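Gold vermeil and the word "lifetime"

I bought a pair of vermeil hoops in May from a shop called Brundar, mostly to see if the claims on the card held up. The card said "lifetime color." I wrote and asked whose lifetime. The reply said the finish was guaranteed for 6 months, provided I took the earrings off to shower, sleep, cook, swim or put on lotion. So the lifetime of a houseplant, maybe.

Vermeil is supposed to mean something. In the US it's sterling silver with a layer of gold at least 10 karats and at least 2.5 microns thick. That's a decent coating as these things go, and a good pair can look fine for years if you don't abuse it. My trouble is that the word now gets stuck on brass with a flash of gold so thin you could wear it off on a sweater collar. Rinex sells a "vermeil style" bangle. What is the style of vermeil? It's yellow?

I turned the hoops over under a loupe and found a 925 stamp, so I'll give Brundar that much. A stamp tells you what somebody wants you to think the base metal is, and it says nothing at all about how thick the gold is. You can't see microns. I asked for the thickness twice and got a care leaflet both times. 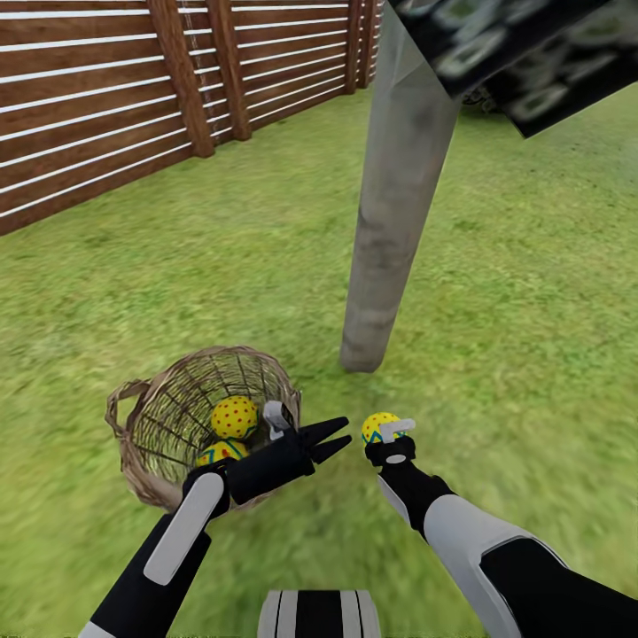
The older Odukoya ring I wear most days is plain 14 karat, no plating, and it's scratched all over. I like it better than anything I own with a coating, because a scratch in solid gold just shows more gold. It cost a lot more, and I'm not going to pretend that doesn't matter. For earrings, which don't rub against much, I can see the case for vermeil. For a ring I can't.

Himport has a replating service that a few readers have asked me about. I haven't used it. Before sending anything I'd want to know how thick the new layer is, what karat, and whether they strip the old finish or plate right over it. If the answer is a leaflet, keep your ring.

The hoops still look good, for the record — I've been wearing them for two months, showers included. Ask me again when the guarantee runs out.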